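Lekota incident log software: eight months on the county desk

Our newsroom covers crime and courts across four counties, and in October we moved our tracking from a shared spreadsheet to Lekota. I have used it on most shifts.
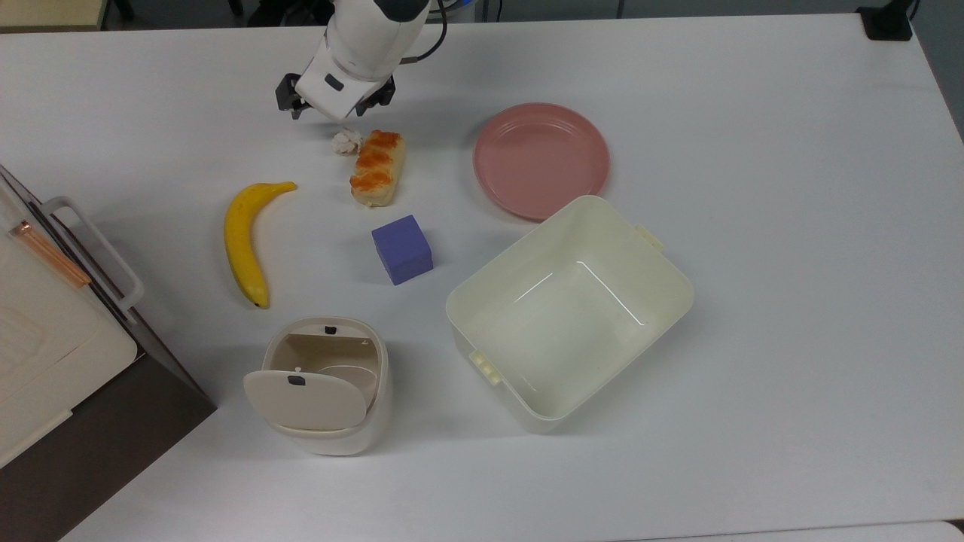
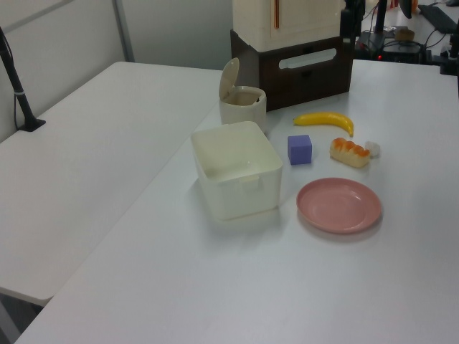
REVIEWS / NEWSROOM TOOLS

Lekota keeps a running file on each case. You enter the incident, attach police statements and court dates, and the file stays open until someone closes it. We brought over 1254 old entries from the Lusley and Brudunar bureaus. The import failed on 109 of them, nearly all with missing dates, and those had to be typed in by hand.

The best part is the statement history. When a police department changes its account of an arrest or a shooting, the old version stays beside the new one with the time it was received. We caught two changed victim ages that way before print.

Search is weaker. It handles names well but not places, so a killing on the Brokden road can be filed under three spellings. Alerts for court hearings arrive on time - the phone version sometimes sends them twice.

Our plan costs 700 dollars a year and covers the whole desk. Support answered both of my messages the next morning. The printed manual is thin and skips the section on sealed records, so ask about that before you enter anything involving a minor.

I would buy it again for a desk that follows cases over months. A paper that runs a short police blotter can stay with a spreadsheet.

Rating: 4 out of 5

Recent reviews
Brudunar scanner app, second look
Three court calendar services compared
Voice recorders for press briefings
Lusley public records request tracker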